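Keeping Carving Tools in Order: What Our Group Learned in One Term

Our group picked tool storage for the spring project and we got a few puzzled looks, because the other groups were building lamps and birdhouses. But anyone who has used the carving bench at Stostham knows the trouble! You go looking for the curved blade you had yesterday, and you come up with three others first. We wanted to find out if a very simple change would make a difference - no new furniture, no pegboard, just a tray and a rule about how things go into it.

We started in April by writing down what bothered people. Žydrūnas Lill made a short form and left it by the sink, and we got 44 of them back, far more than we hoped for. Most people wrote the same thing in different words: the tools all point in different directions, and you can't tell which is which without picking them up. Duangjai Boonyarit noticed that several people also mentioned reaching in and touching an edge, so safety went into the project too.

Our rule came out of that. Every tool lies side by side in the tray, with the handles all pointing toward the person and the curved blades pointing away. We loved how quickly it caught on. Once the handles line up, one crooked tool bothers you so much that you fix it without thinking.
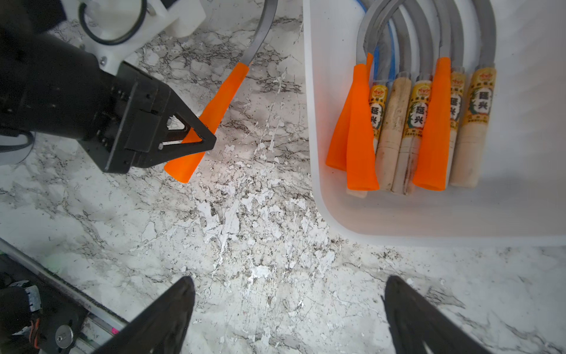

Do the handles need to match for this to work?

Mixed handles work better. A row of identical ones looks neat, but you have to read the blades to choose. With orange covers on some tools and bare or labeled wood on others, people learned where their favorite sat in a day or two. Darren Dawber could find his with hardly a glance by the second week and was very proud of it.

We also tried two kinds of container. The first was a deep box we called the Lambert, after the shelf it came from, and it was a flop. Tools slid under each other and the short ones vanished. A shallow tray was so much nicer to use. You see everything at once, and it wipes clean in seconds.

For the timing part, we asked 4 classmates to fetch a named tool over and over, from the deep box and then from the tray. We logged 1,297 fetches in all (our wrists remember every one). The tray was faster for each of the four, and the wrong tool came up much less often. We did not test what happens when two people share one tray, and we would really like to.

Things we would change: start the forms earlier, label the tray itself, and try a strip of cork under the blades to see if the edges last longer.

Comments

Marjorie Hebden: Great read. I tried the handles-toward-you rule with my kitchen knives drawer and I'm hooked. Did you think about left-handed people?

Duangjai Boonyarit: Thank you! Only one of our testers is left-handed and she just turned the tray a little. Good idea for next term.

Neville Blackburn: Please do the cork test. Mine go in a canvas roll and I'd love to compare.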